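Skovcombe Neighbors Board > Food & Kitchen > Breakfast before a long shift: what do you eat?

gravelpit
Posted November 9, 2025
I start a new job in January that has me out the door before the birds. For years breakfast has been coffee and resentment. My wife says this will not carry me to lunch. What are people eating that takes no thought and can be made with one eye open?

Janka Bartoš
Eggs. Boil them the night before, leave them in the fridge, peel one over the sink in the morning like a raccoon. Toast if you're feeling fancy.

oldmill_ted
Oatmeal. Every other answer is wrong.

gravelpit
Ted, I have had your oatmeal. It was at the block party. I'm still working on it.

mrs_pellet
Agree with Janka, but put everything on a tray. Then you sit down and eat it instead of wandering the house with a crust. Toast, egg, something hot to drink. I've been on green bread lately and I'm not sorry.

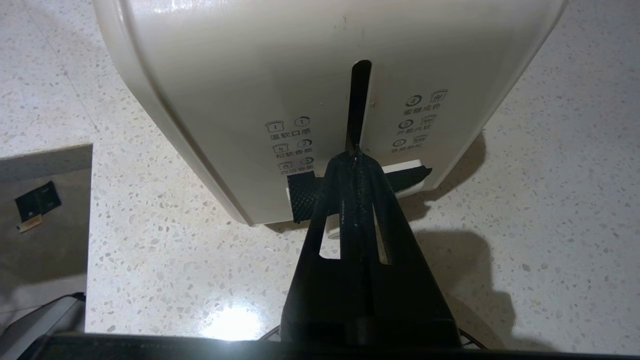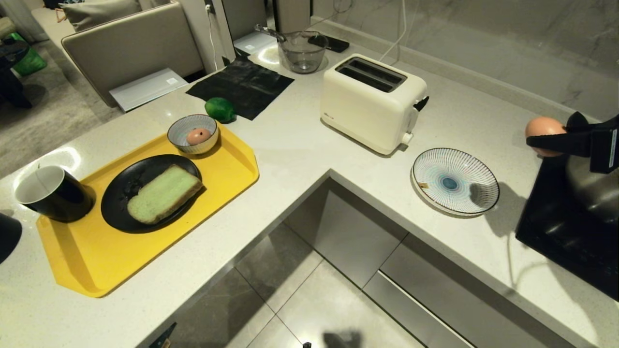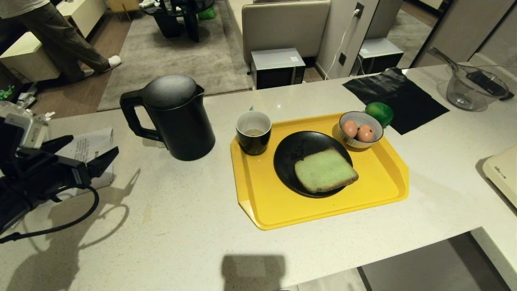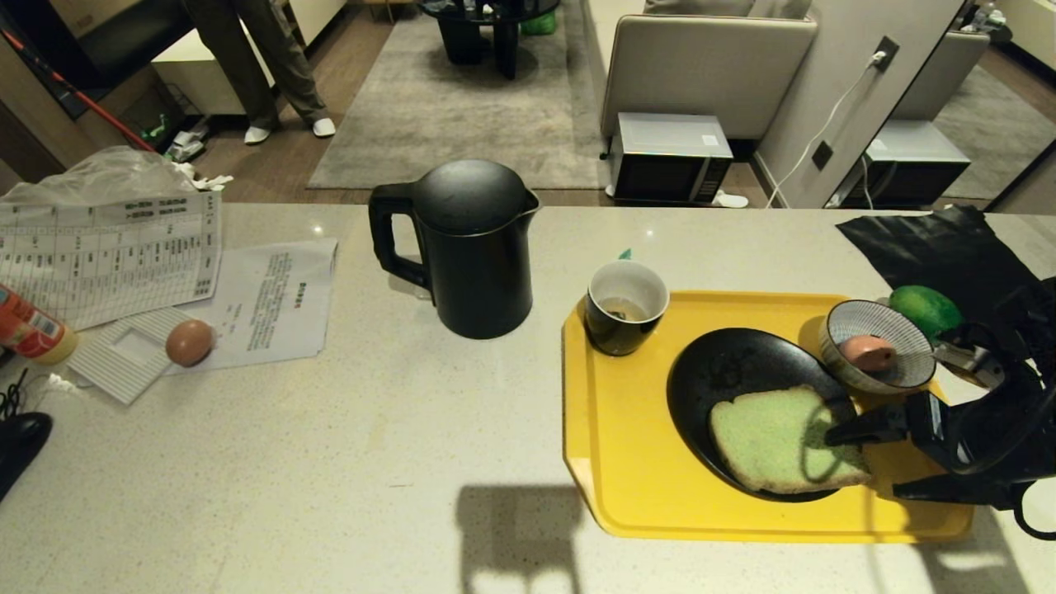
The other half of it is going to bed on time, but I notice you didn't ask about that. Also, don't skip the drink. Half of what people call hunger at 4 in the morning is thirst.

oldmill_ted
Green bread. In my day that meant you threw it out.

mrs_pellet
In your day you ate it, Ted. You told us so at length.

Vlasta Hájek
I'm with the tray people in principle, but a tray is one more thing to wash. I drove the early bus for years and ate a cheese roll from Michalík every morning, standing up, wrapped in its own paper. No dishes. They open early enough if you knock at the side door and look pitiful.

Janka Bartoš
They stopped doing the side door. And the cheese rolls got smaller.

Vlasta Hájek
The rolls did not get smaller. You bought the mini ones.

Janka Bartoš
I know what a roll looks like, Vlasta.

gravelpit
So far I have eggs, glue, green toast and a fight about rolls. Does anybody do the overnight jar thing?

celery_salt
I do. Yogurt, oats, frozen berries, lid on, done. Make 2 at a time and no more. The third one goes strange.

oldmill_ted
So, oatmeal.

celery_salt
Cold, though.

oldmill_ted
So, bad oatmeal.

gravelpit
Going with Janka's eggs for the first week and a jar as backup. Ted, please don't bring me anything.

oldmill_ted
Already on your porch.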